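The Box on the Table

Nektarios Tsolakis keeps his desk supplies in the kitchen. He moved them there in June, after the drawer in his Fisuvberg apartment stopped closing, and he has not put anything back in it since.

The drawer held 86 items. He wrote them down on the back of an electric bill: rubber bands, pen caps, beads from a broken key ring, a fuse, keys to a bicycle lock he no longer owned. He threw out most of it on a Wednesday evening and kept 22 things.

"I was sure I'd miss something," he says. "I missed a pencil sharpener, and I bought another one."

What remained needed a place to go. Tsolakis tried a tin first, then a shoebox lid, and ended up with a plastic box with dividers - the see-through kind, in a smoky brown.

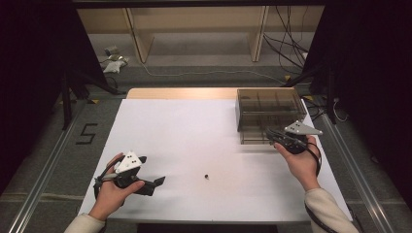 Prodromos Kourkoulas runs Skollico, a small housewares shop on Alexiou Street, and he sells a lot of boxes with compartments. His advice is to clear the table before starting and to work on a plain, light surface. A bead on a patterned cloth can stay hidden until it rolls off. On white, it shows up right away.

He also tells customers to put the box at the back corner of the table, where an elbow won't catch it, and to fill one compartment at a time. Small round things go in first. Paper clips can wait.

Tinted plastic hides a little of the mess, he says, but you can still tell which section is full. Clear plastic sells better. He keeps the brown at home.

Tsolakis goes through his box every 4 weeks, usually while the coffee is on.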